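Rice on weekdays, and the water question

When I moved to Fleltham for my work I took with me two suitcases and a very bad habit, which was to cook rice like pasta. A big pot, much water, a sieve at the end. My mother did it like this and her mother also. I was more than thirty years old when I learned that for many people this is almost a crime.

My neighbor Bukhari was the one who corrected me. He was polite about it. He ate everything on his plate, thanked me, and the next Monday he stood at my door with a bag of basmati and said that we should talk.

His first lesson was washing. I had always thought that washing rice is something from old times, when there was dust and small stones in it. He put the rice in a bowl, moved it with his hand, and the water became white as milk. We did this four times. After that he let the rice lie in cold water for 33 minutes. I asked why 33, and he said that he needs half an hour and then he needs to find his glasses.

The second lesson was the quantity of water, and here I must confess that I am still a student. On the packet it says one thing, in the cookbooks another thing, and every family has its own finger method. For 500 grams of basmati, soaked, I now take a little more water than rice, measured with the same cup. For the short round rice I take a bit more. For brown rice I have tried so many versions that I don't want to write a number, and lately I eat it only in soup.

The third lesson was patience, and it is the one I like best. When the rice is done, you leave it alone for ten minutes with the lid closed. No looking, no stirring. I use this time to cut the cucumber and put the plates on the table. Then you go in with a fork or a flat spoon, from the side, and lift it gently. The rice on the bottom comes up and everything gets loose.

For two years I did all this on the stove with a heavy pot I bought at Vodero, the shop behind the station. It is a good pot. But after I changed to the late shift I came home at nine in the evening, and I didn't want to stand next to a flame and listen if it is boiling too strongly. So I started to read about rice cookers, which you should not do before sleeping, as the opinions on this are very strong.
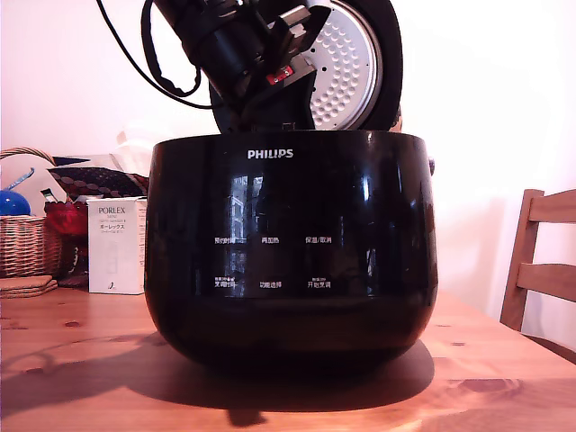 Leonie Dreßler wrote me, after my last post, that a cooker changes nothing about the washing and the resting, and that people who buy one and then skip both should not be surprised by a sticky block. She also thinks I use too little salt. On the first point I agree completely. About the salt I want to say that Bukhari uses none, and I am somewhere between them, with half a teaspoon.

Leftovers I put in the refrigerator quickly, flat in a wide box, and the next day they become fried rice with egg, frozen peas and whatever onion I have. Cold rice is much better for this than fresh. If you have a good recipe for the brown one, please write it in the comments. I have still almost a full bag of it on the shelf.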